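**FOR IMMEDIATE RELEASE**

9/13/22

# Zavanine finishes cupboard refit at Nwosu House, Flereck

Zavanine, the fitted storage company, has finished replacing the kitchen and hallway cupboards at Nwosu House in Flereck. The building has 200 flats on three staircases. Every flat has new cupboards in the kitchen and a new tall cupboard in the hall, all from the company's Neris range.

Work started on site in July. The flats were done one landing at a time, and residents stayed in their homes throughout. The last flat was signed off this week.

The old cupboards dated from when the block was built. Many of the doors had dropped on their hinges and would no longer shut, and the shelves in the hall cupboards were too shallow for a vacuum cleaner or an ironing board. Replacement hinges of the right size had become hard to find, and repairs had been made over the years with whatever would fit.

A total of 3,376 doors and drawer fronts have been hung. All of them are plain and flat, in a single shade of pale grey called Neris Mist.

"We were asked for something quiet," said Abelardo Taipe, project manager at Zavanine. "People have their own curtains, their own tiles, their own tea towels. The cupboards need to sit behind all that. We took sample doors round to the building and stood them in north-facing and south-facing kitchens, morning and evening. The grey does change. By the window it looks nearly white and further back it can go a bit green or a bit pink, depending on what's near it. Residents looked at four shades and this was the one most of them picked."

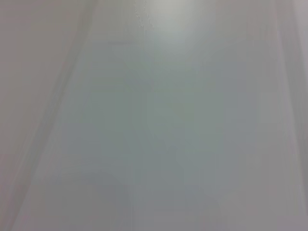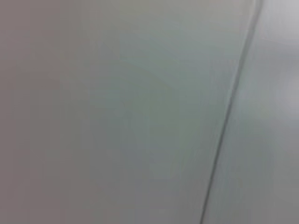
*Pale grey surfaces, close up.*

The finish is matt and is meant to be wiped down with a damp cloth and washing-up liquid. Zavanine advises against scouring pads and cream cleaners. A care sheet has been left in the top kitchen drawer of each flat, along with two spare shelf pegs and a small tube of filler in the same colour.

The gap between neighbouring doors is set by hand once a cupboard is full. Fitters hang the doors first, then return when the residents have put their things back, as the weight of plates and tins can shift the hinges slightly. In most flats the second visit took less than half an hour.

"The second visit is the one that matters to us," said Mr Taipe. "A door can be spot on when the cupboard is empty and catch on its neighbour as soon as somebody puts the saucepans in. It only takes a screwdriver, but you have to go back and do it."

## What is in each flat

The layout differs between the larger and smaller flats, but each has the following:

- wall and floor cupboards in the kitchen, with adjustable shelves
- a set of three drawers beside the cooker
- a tall hall cupboard with one full-height side for brooms and an ironing board, and shelves on the other side
- a low cupboard under the sink with a removable back, so that the stop tap can be reached

The removable back was added after the first landing was finished. In the original drawing the stop tap was reached through a small hatch, and a plumber working in one of the flats pointed out that he could get one hand through it but not a spanner. The flats already done were altered before the fitters moved upstairs.

The shelves in the hall cupboards are deeper than before. Residents had said in the first round of visits that suitcases, winter coats and boxes of Christmas decorations were being kept under beds or on top of wardrobes. A medium suitcase now fits on the top shelf lying flat.

## Clearing out and packing up

Each household was given flat-pack boxes, tape and labels a week before its fitting date. Boxes were stacked in the living room for the two days the work took. Residents who could not lift or pack for themselves were offered help, and two Zavanine staff were on site each day for this.

Solange Sabatier has managed Nwosu House for eleven years and drew up the fitting order. Flats with young children were done during the school holidays where families asked for that, and several households swapped dates between themselves.

"The packing took people longer than the fitting did," she said. "You open a cupboard that you haven't been to the back of for years and you have to decide about everything in it. We had a table in the entrance hall for things people didn't want, and most of it went to somebody else in the building. There was a fish kettle on that table for three weeks. It's gone now, and I didn't see who took it."

Ms Sabatier said the main complaint during the work had been noise on the landings in the early morning. The start time was moved from half past seven to half past eight after the first fortnight.

A second complaint was about the old doors, which were stacked in the bin store and blocked the recycling. A separate skip was brought in, and collections were made twice a week from then on.

## Old cupboards

Cupboards that came out in good order were offered to residents for use in sheds and lock-ups, and 416 shelves were taken in this way. What was left was removed from site by Zavanine. The bin store was swept out and handed back to the building on the last day of work.

## Still to come

The laundry room on the ground floor will be fitted with the same cupboards next. It was left out of the main job so that it could stay open while kitchens were out of use. It will be closed for three days, and notices giving the dates will go up by the lift and on each landing.

Fitters will also call back at any flat where a door has started to rub or a drawer is not closing fully. Residents can put their flat number on the sheet at the front desk or ring the office. There is no charge for these visits in the first year.

## About Zavanine

Zavanine designs and fits cupboards, wardrobes and shelving for flats, halls of residence and sheltered housing. Neris is its range of plain-fronted kitchen and hallway storage. Doors, drawer fronts and shelves in the range can be ordered singly, so that a damaged piece can be replaced without changing the whole cupboard.

**Press contact:** Abelardo Taipe, Zavanine. Visits to a finished flat at Nwosu House can be arranged through Solange Sabatier at the house office.

ENDS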